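Chapter 2
How Readers' Reviews Work

Before a reader opens a book, someone else has usually had something to say about it. For most of the last century that someone was paid: a newspaper critic, a publisher's representative, a librarian writing for a trade list. Today it is more likely to be another reader, typing a few lines on a phone after the last page. This chapter looks at those few lines, how they are written and what a publisher or bookseller can learn from them.

2.1 The short review

A reader's review is not a small version of a critic's review. The critic writes for people who may never read the book and must tell them what it contains. The reader often skips this. Many short reviews give no plot, no subject and no author's name, because the site supplies all of that at the top of the page. What remains is a judgement, a reason for reading, and sometimes a complaint about the binding or the delivery.

The reviews in this chapter come from Omness, a site where members list and rate the books they own. We collected 1,508 reviews of children's non-fiction and kept only those of 48 words or fewer. The titles include the Lencho series on rivers and Helesberg, a picture history of a mountain town. Both are published by Ganar, a small press whose list is aimed at readers aged eight to twelve.

Most of the reviewers are adults. They bought the book for a child, read it aloud or looked it over first, and then wrote on the child's behalf. This gives the reviews two centres of interest, and they do not always agree. An adult may favour a book for its maps while the child liked only the page about eels.
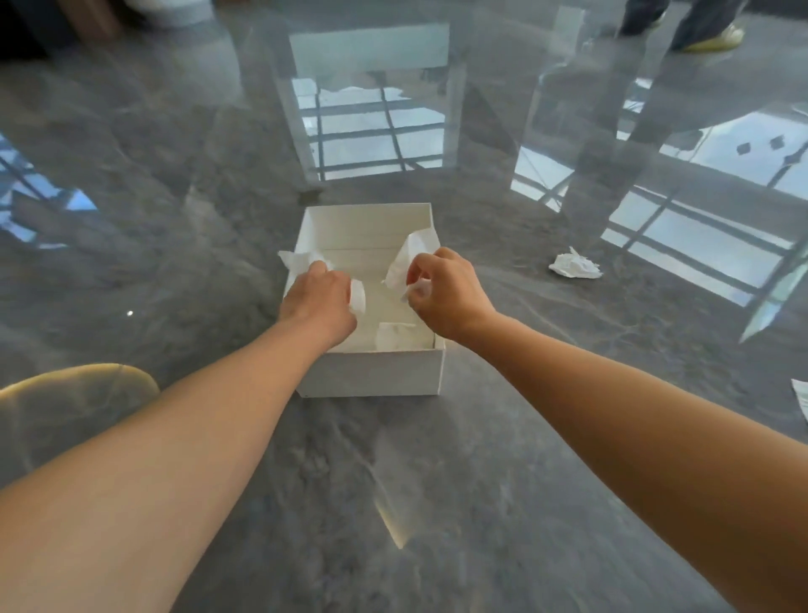 The first Lencho book was too long for bedtime, wrote a member called Marnie, but her son asked for it again the next night so she gave it four stars, and she would have given five if the glossary had been at the front.

Her comment is typical in several ways. It mixes a fault with a recommendation, and it explains the rating by taking something away from a perfect score. It also treats the glossary as a matter of some weight. In the Omness reviews, layout is mentioned more often than writing style.

2.2 Stars and words

A star rating and the words beside it are separate pieces of evidence. In 28 of the reviews we kept, the words and the stars point in opposite directions. Some of these are slips. Others come from members who read the scale differently, using three stars to mean "good" where their neighbours use it to mean "poor".

Before going on to section 2.3, choose a children's book you know well and write a review of it in 48 words or fewer. Keep it, as you will need it for the exercise on page headings and tables of contents.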